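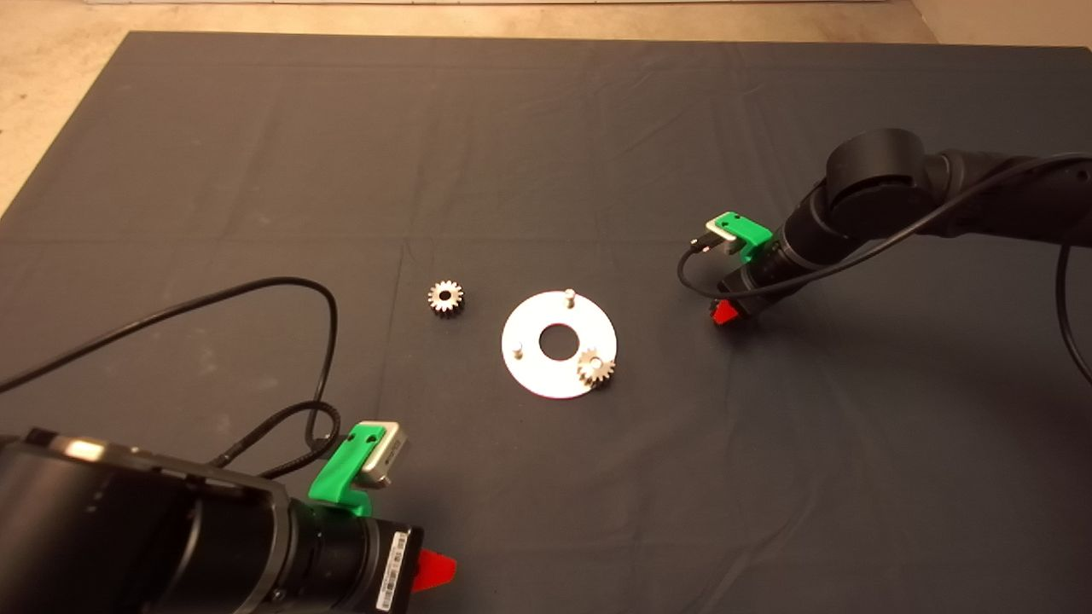

Learning to fix clocks at 54

I started going to the clock repair evenings in Costwood last July. My father left me a mantel clock that had not run in years, and the one shop in Pryor that used to take them had closed. The choice was to put it back in the closet or learn something about it.

The class is held above the hardware store and costs less than I spend on lunch in a week. Majdi Karam teaches it. He worked on clocks for most of his life and he talks very little. On the first night he had us take the hands off a cheap alarm clock and put them back on. Then he had us do it again. I thought this was a waste of an evening until I got home and bent the minute hand on a clock in my own kitchen.

I was the oldest beginner by a good margin. Rhys Kingi, who sits next to me, is still in college and can see small screws without glasses. I bought a headband magnifier the second week. It gives me a sore spot over one ear if I wear it more than an hour, so I take a lot of breaks.

Most of what I have learned is about cleaning. I came in thinking a stopped clock had a broken part in it. Usually it has old oil in it. The oil thickens and picks up dust, and after that the pivots grind in it. You take the whole thing apart, clean it, peg out the holes with a sharpened stick, put it back together, and oil it with much less oil than you want to use. Majdi uses a drop I can barely see. My first clock had oil running down the back plate and I had to start over.

The other thing is the mainspring. Let the power down before you loosen anything. I had read that before I ever took the class and I still reached for the wrong screw on my second clock. Majdi put his hand over mine and said "spring," and that was the whole lecture. A wound spring can strip the teeth off a wheel, and it can do about the same to a finger.

I keep a notebook now. I draw where each wheel goes, and I put the screws in an egg carton with the lid marked. My drawings are bad but I can read them. The one time I skipped the drawing I spent 11 days with a clock in pieces on the dining table, and my husband ate dinner on the couch.

As for my father's clock, it runs. It loses up to four minutes a week and I have not been able to get it closer. The bob is as high as it will go. Majdi thinks someone replaced the suspension spring with one that is too long, which would make sense, as there is a repair mark scratched inside the case that I can't make out. I have ordered a shorter spring and it hasn't come yet.

I have also agreed to look at a wall clock for Otis Greenberg down the street. He says it stopped when they moved and he wants it going before his daughter visits. I told him I was not a professional and he said that was fine, the professional wanted more than the clock was worth.

The next round of classes starts after the holidays. I have signed up again, this time for striking clocks. I am told they are a good deal harder to put back together.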